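Home | Forums | Members | Search

Interior door glazing in rental units

hpan_Turier
Members are asked to comment on glass panels in interior doors. Turier Housing proposes solid doors in all 18 units.
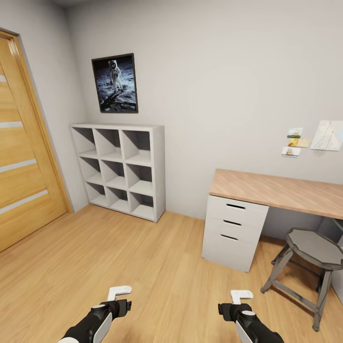
s.dwivedi
I do not support the proposal. Solid doors leave the hallways dark, and tenants have raised this before. A closed wooden door with horizontal frosted strips, like the one at the left, would keep rooms private and still meet our needs. The added cost is $188 per door.

hpan_Turier
The cost of replacing broken panes must also be considered. Kikico no longer stocks them.

s.dwivedi
Sumampouw does. Please amend the estimate.

hpan_Turier
The estimate will be amended. My position on solid doors for bedrooms is unchanged.

Related topics
Hallway lighting standards
Door closer adjustment
Painting wooden trim

Contact | Copyright Turier Housing | Back to top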